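Dutora Opens Home Tidying Service to Gradley Renters

Oct 26, 2023
By Nest Gough 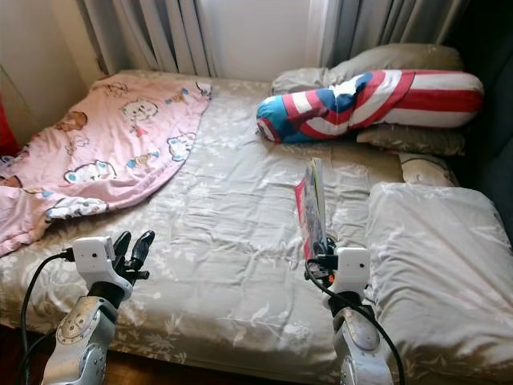 A Dutora two-armed robot holds a thin book or magazine over a bed while working in a bedroom.

GRADLEY - Dutora, the company that has been leasing two-armed robots to short-stay rental owners since July, will start taking bookings from ordinary households in Gradley next week. The service, called Nama, sends a robot and an operator to a home for a two-hour visit. The robot picks up loose items, puts them where the customer wants them and straightens beds and sofas.

A single visit costs $12 for the first room and $9 for each room after that during the opening period. Customers who want a robot left in the home can lease one for $800 a month, or $1,345 a month with weekly service calls included. Both lease plans have a minimum term of one year.

Hipólito Barrientos, who runs operations for Dutora in Gradley, said the company picked bedrooms as the main job because that is where rental owners asked for the most help. Kitchens will be added later. Bathrooms are not planned.

"A bedroom has a lot of soft things in it, and soft things are hard for a robot," Barrientos said. "A box stays the same shape when you pick it up. A blanket doesn't. We spent most of our first year on blankets and pillows."

The robot has two silver-gray arms that end in white wrist modules and black grippers with several fingers. In the bedroom job shown with this story, the right gripper is closed on the lower edge of a red-covered book or magazine and the left one is open over the comforter. The bed also has a pink cartoon blanket on it and a long bolster pillow with stripes and a star.

Before the first visit, the customer walks through the home with the operator and names a place for each kind of item. Books might go to a shelf, toys to a bin and clothes to a chair or hamper. The list is saved for later visits and can be changed by phone or at the door. Anything the robot can't place goes on a table or counter picked by the customer, and the operator leaves a note.

The operator stays in the home for the whole visit and can stop the arms with a hand switch. Dutora said operators will also take over by remote control when the robot gets stuck, and that customers will see on the visit report how many times that was done. The report is sent by email the same evening.

Thin items are among the things that still slow the robot down. Barrientos said a paperback lying flat on a comforter can take several tries, and that single sheets of paper are left to the operator. The robot will not handle glass, medicine, lit candles or anything with a blade. It also won't lift pets, and the company asks that animals be kept in another room during the visit.

Ulloa, a property manager with rental apartments on the north side of town, has used the leased version since the summer. The firm said it keeps one cleaner on each job with the robot and has not cut staff. The cleaner does floors and bathrooms while the robot clears the beds and puts pillows back in place. Fitted sheets are still changed by hand.

"It's slower than a person on the bed itself," the firm said in a written reply to questions. "We get the time back in the other rooms."

Ulloa said its main complaint has been stairs. The robot base rolls and can't climb, so it is carried between floors by two people or left on one level. Dutora confirmed that homes without an elevator will be limited to one floor per visit, and said the booking form asks about steps at the front entrance.

The robot uses cameras to find its way and to see what it is handling. Dutora said pictures from home visits are kept for 12 days so that claims for damaged or missing items can be checked, then deleted unless the customer agrees to let the company keep them for training. Customers who agree get one free room per month. The choice is made on a separate form and can be withdrawn at any time.

Damage claims must be made within 9 days of the visit. Dutora will pay for repair or replacement of items the robot was handling, but the policy does not cover items on the customer's own do-not-touch list if they were left on a bed or sofa.

Visits can be booked by phone or through the Dutora office in Gradley, Monday through Saturday. The first slots are for mornings only, with afternoons to be added once more operators have finished training. Lease customers should allow three weeks for delivery and setup.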